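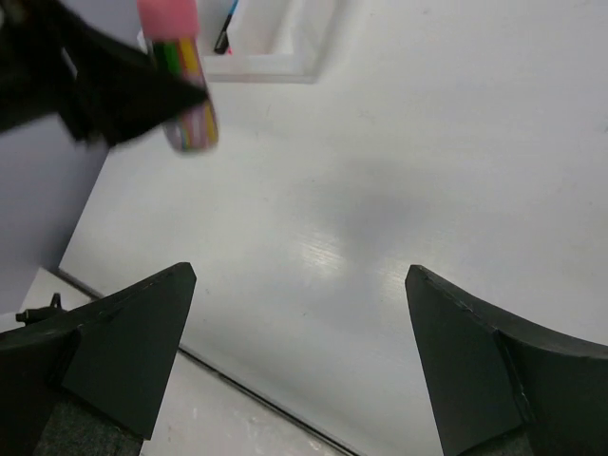 How do you keep a white tabletop looking white? Wipe it every evening with a damp cloth and a drop of dish soap, and dry it right after.

I bring this up because the shared workroom at Montes has switched over to white tables, and I've had my elbows on one for most of July. The old dark ones went to the secondhand store on Wulusura Street, where I hope somebody is enjoying the wobble.

The new tops are smooth with a little bit of a gloss, and wow, do they bounce the light around! If you sit facing the lamps you get a bright streak right where you want to put your notebook. I've started scooting my chair over a bit, and that takes care of it for me. A few folks have asked for softer bulbs, and the front desk tells me they're looking into it.

The switch was paid for out of the spring rummage sale, which brought in $1000 (I gave up a perfectly good waffle maker for the cause). Maseo, the furniture place out past the bus depot, delivered 21 tables in one morning and took the packing away with them — a nice surprise, as I'd already cleared out my trunk for cardboard.

A couple of house rules came along with the tables. Hot mugs go on a coaster, and there's a stack of those by the sink. Glue and paint need a mat underneath, and you can borrow one from the Akia craft shelf as long as you put it back clean. Please don't cut straight on the tops. I know, I know, I was the worst offender on the old ones.

My favorite part is a silly one: I can find my pins now. On the dark tables they'd vanish the second I put them down, and I'd be patting around like I'd lost my glasses.

The room is open until 9 most evenings, and a drop-in table spot is still $2. If you'd like one for a whole month, that's $25, and you can sign up at the front desk.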